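Repair Cafe and Old Computer Drive – Nestholm Neighbors, October

Quick one this month, I'm typing this between the school run and the hall meeting so forgive the spelling.

The old computer drive is back. Same as last year, bring your desktops, laptops, screens, keyboards, the tangle of cables from the drawer. Drop off at the side door of Nestholm Hall, 9 am to 1 pm, please don't leave anything outside overnight. Last year we took in 84 machines and 20 of them went back out working, most to families at the middle school. Would love to beat that. No printers!! We still have printers.
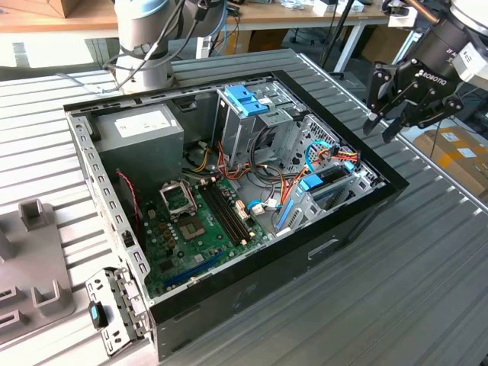 Desktop with the side panel off, CPU socket open.

Laine Kalniņš is running the sorting table again and has asked me to pass on a few things. Take your own files off first. We do wipe every drive but we can't get your photos back for you afterwards and last year there were tears. Put a bit of tape on the case with your name and "works" / "doesnt work" / "no idea". No idea is fine. If you know the password write that down too.

Power cords – bring them. We ran out by 10 am.

Money stuff. The raffle made $745, which covers new memory and a box of thermal paste, with a bit left over for coffee. We're aiming for $1000 by Yule so we can buy a second label printer and pay for the pickup of whatever can't be saved. Tin is on the counter at Drultita Bakery, or hand it to Pirmin Trummer, he has the receipt book.

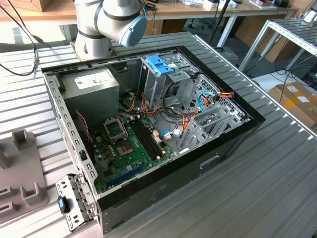
A tower on its side, power supply and green motherboard in view.

Changes to the evening class. Roswitha Zaugg is taking over the beginners group from Balthasar Eder, who has a new baby (congratulations Balthasar and family, a girl, both doing well). Starts 7 pm now, not 6:30. First session is what's inside a computer and what you can swap yourself. Second is putting a system on it. Third is whatever people got stuck on. Bring a small Phillips screwdriver if you have one, and something to put screws in – an egg carton works great. Under 14s need a grown up with them.
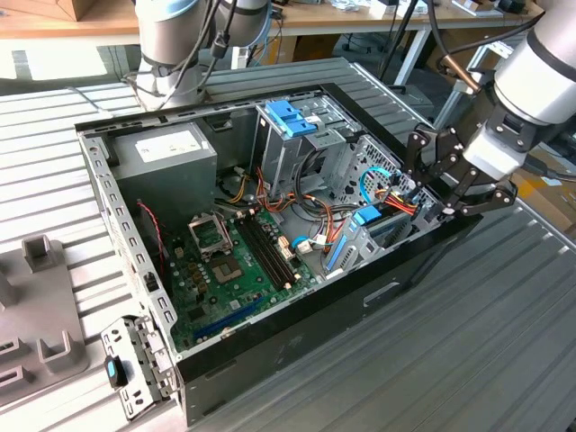

Also we need drivers. Two people with a van or a wagon, one morning each, to collect from folks who can't get to the hall. The list so far is mostly Mill Road and the apartments behind the library. Gas paid. Call Brigitta Steiner at the hall office, or stop by before noon. She'd also like her hand truck back, green one, whoever has it.

If you want a machine instead of giving one, the request forms are at the library desk. One page, no proof of anything needed. Tell us what it's for, homework or email or job hunting, so you get one that can cope. Waiting time was three weeks last winter, probaby the same again.
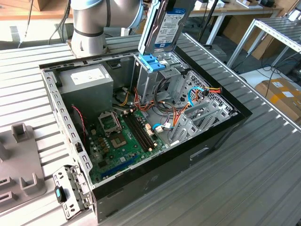

Old hard drives on their own are welcome too. Anything that won't wipe gets drilled, and you can stay and watch if it makes you feel better, lots of people did.

Soup at 12:30 for anyone helping. Lentil, I think. Bring a bowl, the hall ones are still packed away from the kitchen painting.

Next issue goes out early in the month so get notices to me before then, short please. The choir piece was lovely but it was two pages.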